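Support Ticket: Left arm planner rejects approach pose after hand-eye recalibration
Queue: Motion Software, Tarawneh Bench
Reported by: Gevness Site Support
Product: Piteck planning server, Esow perception module
Severity: Medium
Status: Resolved, under observation
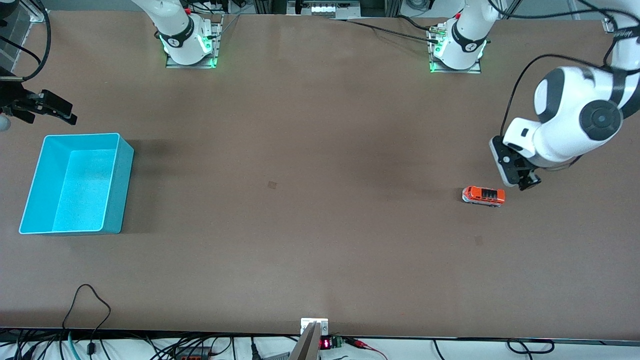 1. Summary of the fault

Following the June update of the Esow perception module, the left arm began to decline a proportion of its pick requests on the two-arm table. The planning server returned the message "no valid approach within tolerance" and the arm remained at its pre-grasp pose. No protective stop was raised and neither controller recorded a fault. The right arm continued to accept and complete its own requests throughout.

The task in use was the standard sorting routine, in which the left arm takes a small toy vehicle from the table and the object is afterwards placed in the light-blue bin on the other side. The toy bus was used for all tests recorded in this ticket, so that results could be compared with one another.

2. Initial report

The site stated that the routine had run without difficulty before the update and that no mechanical work had been carried out on either arm. The hand-eye calibration had been repeated on the same morning as the update, in accordance with the release instructions. The site had already restarted the planning server and both controllers before contacting support, without any change in behaviour.

The following was requested and received:

Planner log at debug level, covering one full session
Calibration file before and after the update
Active collision scene, exported from the planning server
Version list for all running services

3. First assessment

The planner log showed 38 rejected requests in a single session. In every case the inverse kinematics solver had found a solution, and the request was then refused at the collision check. The reported contact pair was the left gripper and the table surface. This was unexpected, as the grasp height in the routine had not been altered.

The object pose supplied by perception was examined next. Position across the table was consistent with the site's own measurements. The height value, however, was lower than the table plane held in the collision scene. The planner was therefore being asked to move the fingers to a point which it regarded as lying inside the table, and its refusal was correct on the information available to it.

4. Steps taken

Step one. The previous calibration file was restored while the new perception module was left in place. Rejections continued at a similar rate. The new calibration was accordingly set aside as a likely cause, and the new file was reinstated.

Step two. The perception module was returned to the earlier release. Rejections ceased. The module was then updated once more and the rejections returned. The site was asked to repeat this exchange and obtained the same result.

Step three. The configuration of the two releases was compared. The newer release estimates the table plane afresh at the start of each session, whereas the earlier release read it from a stored file. The estimated plane was used by the perception module for object height, but was not passed to the planning server, which continued to use the stored value. The two services were consequently working from different tables.

Step four. The estimated plane was recorded over 5 consecutive starts. It was found to vary between starts, and in the worst instance lay 2 mm below the stored plane. The collision margin for the gripper leaves very little allowance beyond this when the object is low, and the toy bus is a low object. Taller items from the same set had not been affected, which agrees with the site's remark that the fault seemed to depend on what was being picked.

Step five. The session recordings were reviewed to establish why the estimate varied. Both grippers were over the table at the moment the plane was fitted, and depth points from the arms had not been removed before fitting. The self-filter was found to start after the plane estimate had been completed - an ordering fault in the launch file supplied with the release.

5. Cause

Two separate faults combined to produce the reported behaviour. The first was the start order described above, which allowed points from the arms to influence the plane estimate. The second was the absence of any link between the plane used for perception and the plane used for collision checking. Neither would necessarily have been noticed alone.

6. Correction applied

The launch file was amended so that the self-filter must report ready before the plane estimate begins. The planning server now subscribes to the estimated plane and updates its collision scene when a new value is published. If the new value differs from the stored value by more than the permitted amount, the server refuses to start the session and asks the operator to check the calibration.

The site had proposed reducing the collision margin as an interim measure. This was not approved. The margin protects the fingers as well as the table and should not be used to absorb an error in perception.

7. Verification

The routine was run with the corrected files for 175 pick requests on the left arm. None was rejected at the collision check. In some 5 cases the planner selected its second approach direction in place of the first, and these requests were accepted normally. The right arm was included in the later part of the run and showed no change.

8. Outstanding items

The wording of the planner message is to be revised so that the contact pair appears in the operator's view as well as in the debug log. This has been entered as a separate request against Piteck.

The release instructions for the Esow module are to state that both arms should be parked clear of the table before a session is started. The corrected filter does not depend on this, but the estimate is steadier when it is done.

The site is asked to keep debug logging enabled until the next scheduled update and to attach the planner log to this ticket should any further rejection occur.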